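Are Household Robots Ready for the Chores? An Interview with Pentti Hyvönen

Pentti Hyvönen has directed the domestic tasks program at the Ramside laboratory for six years. His group studies whether general-purpose machines can carry out the work of an ordinary home or a small shop: clearing a table, folding towels, restocking a shelf, picking things up off the floor. He spoke with the Institute's newsletter in January, shortly after the program completed its second round of trials.

Asked whether a machine can do household chores today, Mr. Hyvönen gave a qualified answer. "It can do parts of them," he said. "If you ask me whether a robot can place a cup on a shelf, the answer is yes. If you ask me whether you can leave the house and come back to a clean kitchen, the answer is no, and I would be careful with anyone who tells you otherwise."

The second round consisted of 304 attempts across 19 chores. Each attempt was judged complete only if a person did not have to step in at any point. Mr. Hyvönen declined to give a single success rate for the whole set, which he considers misleading. Carrying a light basket across a room and matching socks, he noted, have little in common beyond the fact that people dislike both.

He was more willing to discuss hands. For many years the program used simple two-jaw grippers, which are sturdy and easy to repair. The present work relies on jointed fingers with padded tips, and the change has brought gains in some tasks and new difficulties in others. 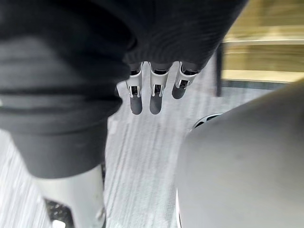
"A jaw opens and closes, and you know where it is," Mr. Hyvönen said. "With fingers you have many more ways to pick up a sock, and many more ways to drop it. The first months were slower than what we had before. I told our partners to expect that."

Those partners include Laitinen, which operates small grocery stores and is interested in shelf work after closing time, and Fetunex, which supplies control software. Thaddäus Haslinger, who manages the Fetunex side of the project, joined the second half of the conversation. He described shop-floor work as the easier of the two problems. "A store shelf is in the same place tomorrow," he said. "A family's living room is a different room every evening."

Floors remain a particular concern. Items on a carpet lie at odd angles, and the machine must reach low without losing its balance or blocking its own view with an arm. Mr. Hyvönen said that a person bends down and feels for a dropped item without thinking about it. "We have to plan every piece of that," he said.

Both men expect paid use to begin in shops. Mr. Haslinger believes that overnight restocking of boxed goods could be offered within 2 years, with a member of staff on call. Mr. Hyvönen did not wish to name a date for homes. The next round of trials will take place at the Surkis test apartment, and laundry has been moved to the top of the list at his request.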